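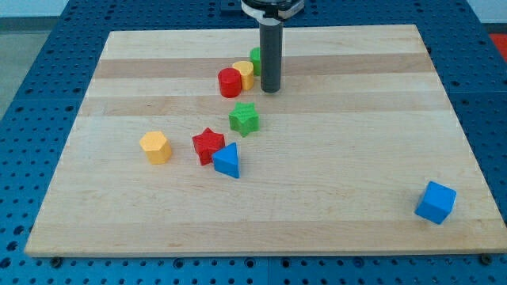 2025-10-12
Workshop notebook, block sets and boards
Entry by Lertchai Nuchit

The maple board is to remain the standard surface for the Meesuk block set. It is made of glued strips, light cream and honey, with one darker tan band toward the far side. Ekkachai Nilsuwan has asked whether the band should be treated as a defect. It should not. It is a natural difference in the wood and has no bearing on flatness. Boards showing a similar band are to be accepted.

Finish: two thin coats of the Ornen oil, sanded with 400 grit between coats. The 100 grit paper is reserved for edges and is not to be used on the face.

Blocks: the red cylinder has a slightly bumpy surface. Colleagues are asked not to sand it smooth until a decision has been made on the paint. The green star should be checked at all five points, as corners of this shape chip first when sets are stored in bags. The yellow lobed block is entered in the Listix inventory as "heart"; Ekkachai prefers "lobed, yellow", and the entry will be changed.

Storage: Dirkley has quoted for divided trays. The quotation stands until November. Cylinders and stars to be kept in separate compartments.

Outstanding: paint sample for red; revised label for the yellow block; reply to Dirkley.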